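Prullow Floor Tidy

A data card and general README for a collection of short recordings about picking things up off the floor.

Last revised 27 March 2020. Next revision in April, if anyone has the patience.

What is in it

Prullow Floor Tidy is 400 short clips of household clutter being put back where it belongs, along with a still taken from each clip and a plain text note saying what went where. The clutter is the ordinary sort: books, toys, tubes and bottles from the bathroom, socks, pens, the odd spoon. The floors are ordinary too. Some have carpet, some have boards, and a good many have a rug, which turned out to matter more than we had planned for.

We collected it in 12 homes over one winter. All of them were lived in. An early plan had us renting a clean flat and scattering the contents of a box across it, and we tried this once, and it looked exactly like a clean flat with the contents of a box scattered across it. People drop things in a particular way – near where they were sitting, or on the route to somewhere better – and we couldn't fake it.

How the folders work

There is one folder per home, named by number. Inside each you'll find:

clips – the recordings, one per tidying session
stills – one picture per clip
notes – one text file per clip, same name as the clip it belongs to
rooms.txt – a line or two on each room: what the floor is, where the shelves and baskets are, which drawer sticks

Please read rooms.txt before writing to us. Most of the questions we get are about where a thing was supposed to end up, and the answer is nearly always in there, because the household told us and we wrote it down. In home 4 the scissors live in the bread bin. We did query it.

What the notes look like

Every note gives the room, the things that were moved and the place each one went. The names are the ones a person would use while complaining. A book is "book", and gets its subject only if there are several of them about. If the tidier didn't know what a thing was, the note says "bit" and gives a colour. There are 50 entries marked "bit", and we have decided to be proud of them.

We use four endings:

away – it went to its proper place
near – it went somewhere close to its proper place, usually on top of it
bin – self-explanatory
left – it stayed on the floor

"Left" covers both things that were missed and things that were stepped around on principle. We argued for a week over splitting it in two and then found that tidiers couldn't tell us which they had done.

About the rugs

Patterned rugs cause most of the mistakes in the notes. A plain carpet gives up its clutter willingly. A rug with big blocks of colour hides anything small that happens to match, and also offers a selection of marks that look like something worth picking up. Two of our checkers spent part of an afternoon disagreeing over a raisin, later ruled to be a stain. 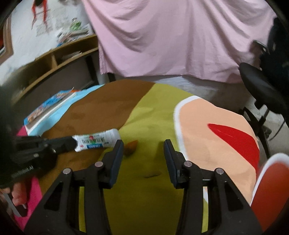 Round rugs were the worst of the lot, mostly because there is no edge to work along and the tidier ends up going round in circles, missing the same patch each time. The big ones in the children's rooms usually had a few large things on them which got dealt with straight away, and then the rest. A book with a cover as busy as this one is noticed before you're through the door. The little orange something lying where the brown meets the yellow-green is another matter, and it would be a "bit, orange" under our rules unless somebody recognised it. The dark smudges are part of the floor for our purposes and should not be given an entry, however tempting. If you're adding your own notes to the set, please do the same with stains, crumbs trodden flat and anything that has been there since before the family moved in.

Tubes

Toothpaste, hand cream, glue and ointment all come in tubes, and all of them get found a long way from where they are used. Write "tube" unless you're sure of the contents. We had an earlier version, called Costeo, in which every tube was put down as toothpaste and sent to the bathroom. One household had a fairly full collection of wood glue and took a dim view.

Known faults

Home 9 has no rooms.txt. It had one.
The Sutcliffe clips (homes 10 and 11) use "cupboard" for both the cupboard and the wardrobe. Go by the room.
Socks are entered singly. Pairing them was attempted and abandoned.
A few notes end mid-sentence, generally where tea had been made.
Lighting is whatever the room had. Several evening clips are dim, and the brown carpet in home 7 doesn't help.

Using it

You may use the set for teaching, study or your own projects, with credit to Prullow. Please don't use it to work out who is untidy. The households were kind enough to leave things as they were, and several of them had to be talked out of hoovering first.

If you build on the notes, keep the four endings as they are. The people behind Lakau added a fifth, "somewhere safe", and haven't been able to find any of the items since.

Corrections go in corrections.txt, one per line, home number first.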